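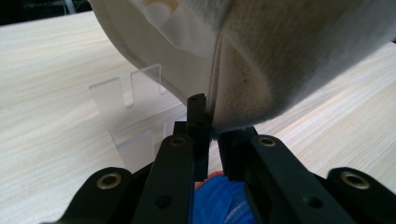

How do I wash a cap without ruining the shape?

Fill a basin with cool water, add a small spoon of mild soap and let the cap lie in it for 10 minutes. Then rub the sweatband gently with a soft brush, rinse, and press the water out with a towel. Please do not wring it.

Can I put it in the washing machine?

We do not recommend it. Caps with a cardboard brim, mostly older ones, will lose their form at once. Newer caps have a plastic brim and may survive a cold wash, but the crown often comes out crooked.

How do I know which brim I have?

Tap it with your fingernail. Plastic gives a clear sound and cardboard a dull one. If you are still not sure, treat it as cardboard and clean only the outside with a damp cloth.

What should I use for sweat marks?

Most customers take our Corument soap bar, which is made without perfume. For old yellow marks, a paste of baking soda and water also works well - leave it for half an hour, then brush it away. Test the paste first on a place that is not seen, for example inside, near the seam.
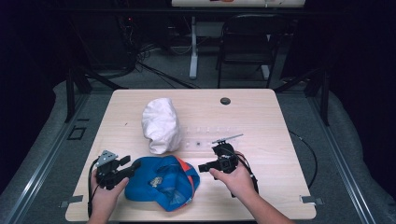

Dark colours need more care than light ones, so with navy, red or black please use the paste for a few minutes only. If the colour comes off on a white cloth, stop and rinse.

How should the cap dry?

Put it over a bowl or a rolled towel of the right size and leave it in the shade. A radiator or a hair dryer can make the cotton shrink.

Do you clean caps for customers?

Yes, at our Phelan shop. Bring them before 4 p.m. and they are normally ready in three working days. Wool caps take longer. In December we are closed for two weeks, and caps that were left with us stay on the shelf until we open again.

How long does one soap bar last?

It depends how much you use. Keep it dry between washes - a wet bar becomes soft and is soon finished.

Is Endunura the same company as Plurnent?

It was. We changed the name, but old Plurnent vouchers are still accepted in the shop.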